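## 3. First start-up – Haltari phone (all versions)

Applies to the Haltari and the Haltari LTE. LTE steps are marked. If yours came from a Floklow store the carrier app is already on it, skip step 9.

Before you begin:

- charger and the short cable from the box
- nano SIM (not micro, it will jam)
- Wi-Fi password
- old phone, if moving contacts

**Charge first.** The 3,000 mAh battery ships part full. Enough to boot, not enough for the first update. Plug in and leave it until the light goes green.

1. Phone off. Find the notch at the bottom left corner of the back cover. Thumbnail in, pull toward you. It's a tight fit on new units – keep going, it will pop.
2. Battery out if it's in. SIM slot is underneath, left side. Gold contacts down, cut corner toward the camera.
3. Memory card, optional. Slot on the right. Push till it clicks.
4. Battery in, contacts first. Cover back on, press all four corners. You should hear each one.
5. Hold the power key until it buzzes. Let go. Logo shows up, then the language list.

**CAUTION:** Do not put a SIM adapter in the slot without a card in it. The pins catch and bend. Not covered by warranty.

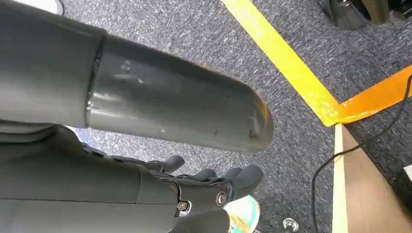

*Gray arm segment with the dark gray hand beneath it.*

6. Pick language, then region. Region sets the radio bands so pick where you are, not where you bought it. Changing it later means a reset.
7. Wi-Fi. Choose your network, enter the password. Hidden network: scroll to the bottom, **Add network**, type the name exactly, capitals count.
8. Sign in to your Zundedau account or tap **Later**. Without an account you get calls, texts, browser and camera. No store, no backup.
9. Carrier app. Tap **Install** and wait. Screen may go black for a moment, leave it.
10. (LTE only) **Settings > Mobile > Network mode > LTE preferred**. It comes set to 3G from the factory. Restart after.

**Note:** No LTE icon after the restart? Check the plan with your carrier first. Then check the SIM, older ones only do 3G even if they fit.

### 3.1 First update

Phone will ask for it as soon as it's on Wi-Fi. Say yes. Build 117 or higher is what you want, earlier builds have the keyboard lag and the alarm bug.

1. **Settings > About > Check for update**.
2. Tap **Download**. Some 100 MB, so Wi-Fi only unless your plan is generous.
3. When it asks, **Install now**. Phone restarts 2 times. The second one is slow.
4. Go back to **About** and read the build number. Still under 117, repeat from step 1.

**CAUTION:** Dont pull the battery during the update, even if the bar looks stuck. If it hasn't moved in an hour, hold power and volume down together until it buzzes, then see section 9.

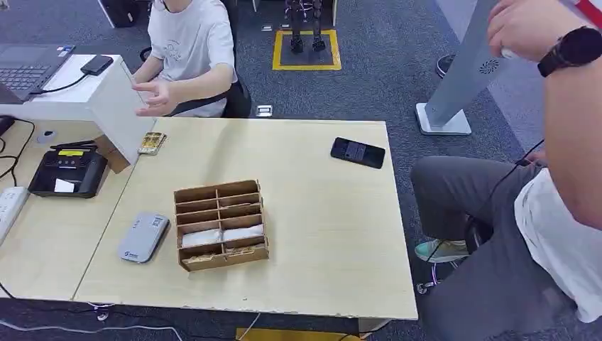
If the update fails with "not enough storage" it means the internal storage, the card doesn't count. Delete the demo videos (**Gallery > Samples > Delete all**) and try again. They're big and there's nothing in them you need.

### 3.2 Moving contacts

From another Haltari, or the older Eskildsen models:

1. Bluetooth on, both phones. Keep them close.
2. New phone: **Tools > Transfer > Receive**.
3. Old phone: **Tools > Transfer > Send**. Eskildsen phones call it **Copy to device**, same thing.
4. Match the code on both screens. Tap **OK** on both.
5. Tick what you want. Contacts and texts are quick. Photos over Bluetooth take forever – use the card for those.

From any other brand: save contacts to the SIM or export a .vcf file to the card, then **Contacts > Menu > Import**.

**Note:** SIM contacts only carry a name and one number. Emails, birthdays and pictures get droped. Use the .vcf if you can.

Duplicates after import: **Contacts > Menu > Merge**. Look the list over before you confirm, there is no undo.

### 3.3 Screen and battery settings worth changing now

- **Brightness:** Auto. Factory setting is full, it eats battery.
- **Glance clock:** off, unless you use it.
- **Background apps:** leave mail and messages on, turn off the rest.
- **Touch sensitivity:** Normal. High is for gloves. On High the phone wakes up in a pocket.
- **Battery saver:** on at low charge. Mail stops syncing while it is active, calls and texts still come thru.

Screen protector fitted? Run **Settings > Touch > Calibrate** once. Follow the dots, keep your other fingers off the glass.

Keyboard language is separate from phone language. Set it under **Settings > Keyboard > Add**, then swipe the space bar to switch. Emergency calls work from the lock screen with or without a PIN. PIN setup is in section 4.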